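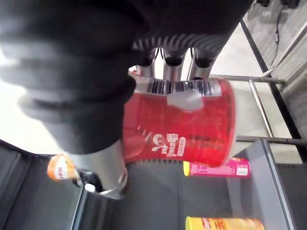

Continuity

The problem in episode 11 of Gunn was a coat. Xóchitl Montes found it at 184 seconds into the second reel of the locked cut, wrote down the timecode, and played the shot again at quarter speed.

In scene 3 the sheriff's wife hangs a gray coat on the hook by the back door. Scene 4 continues directly. The kitchen clock reads the same, the soup is at the same level in the pot, and the hook is bare. No one crosses to the door between the two. In scene 9, which takes place the following morning, the coat is back.

She opened the production log. Scene 4 had been reshot in December, after the network asked for a softer argument. The set had been rebuilt on Stage 2 from reference stills. The stills had been taken before the coat was hung.

She entered the error as a class B: visible, not load-bearing. Class A errors changed the plot. Class C errors were for people who wrote letters.

Apolinar Quezada, the post supervisor, read the entry at his desk and came down the hall with the printout.

"Can we paint it in?"

"The camera moves. It would be 11 seconds of tracking, and she passes in front of the hook."

"Cost?"

"Omonley quoted us two days for the license plate. This is harder."

He looked at the monitor. On it the wife was leaning on the counter with both hands, saying that she had never intended to stay in Tamard past the spring. Behind her was the hook.

"What does it do if we leave it?" he asked.

Xóchitl had prepared for this question. She pulled up the script for episode 12, which had been shot but not cut. In it the sheriff tells his brother that he knew she was leaving before she said so. He does not explain how he knew. Ruoxi Fang had written an explanation, half a page about a bus ticket, and it had been removed for length.

"If the coat is gone in scene 4," she said, "then she moved it. He can see the hook from his chair. I checked the eyeline against the floor plan. It clears the refrigerator by a few inches."

"And in scene 9 it's back."

"She put it back overnight."

Apolinar read the page twice. "Did Ruoxi intend that?"

"No. The stills were out of date."

"Did anyone?"

"No."

He asked her to change the class. There was no class for it. The form had a dropdown with three values and a comment field limited to one line. She selected B again and typed: Retain. Supports 12/6.

The editor, Elvia Becerra, took the note that afternoon. She held the shot of the sheriff for fourteen more frames, so that his eyes had time to go to the door and return. The actor had in fact been looking at a grip who dropped a sandbag – the production sound had it clearly, and the mixer removed it.

Jaqueline Jaramillo, who played the wife, came in for line replacement the next week. She had one line to redo, in scene 4. She watched the playback through the glass with her headphones around her neck.

"Where's my coat?" she said.

Xóchitl was at the back of the booth with the log open. She looked at Apolinar, who was looking at the meter.

"You moved it," she said.

Jaqueline considered this. She asked to hear the line once more, put on the headphones, and did it slower than before. They used the second take. It ran six frames long, and Elvia found the room for it by trimming the soup.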